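What I learned from sending a small shop's newsletter

For my project I spent the spring term looking after the email newsletter of Storel, a little grocery and kitchen shop in Vivton. My supervisor, Laurier Kowalchuk, had warned me that a mailing list is a living thing and wants regular attention, and I have to say I came to agree with him quite quickly.

When I started, the list had gone quiet since November. I began by writing to everyone on it to ask whether they still wished to hear from the shop, and 77 people said yes, which pleased me more than I had expected! I then planned six newsletters, each with one recipe, one offer and a short note from the shop floor.

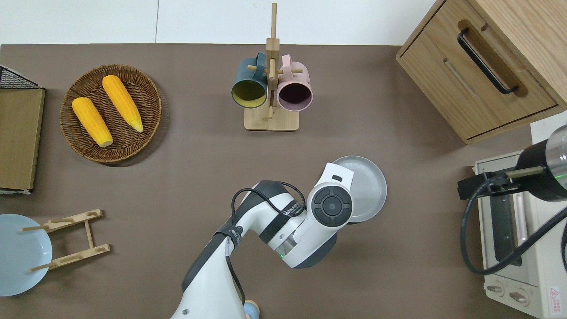
Figure 1. Two corn cobs in a round woven basket.

The subject lines gave me the most trouble. My early ones were far too long – one ran to 19 words – and on a phone you could hardly read half of it. Shorter lines naming a single product were opened more often, and the ones sent at around 7 in the morning did best of all.

I would have liked to compare two sending tools properly, but the trial of Chacko ended before my fourth issue, so the last three went out through Arnis.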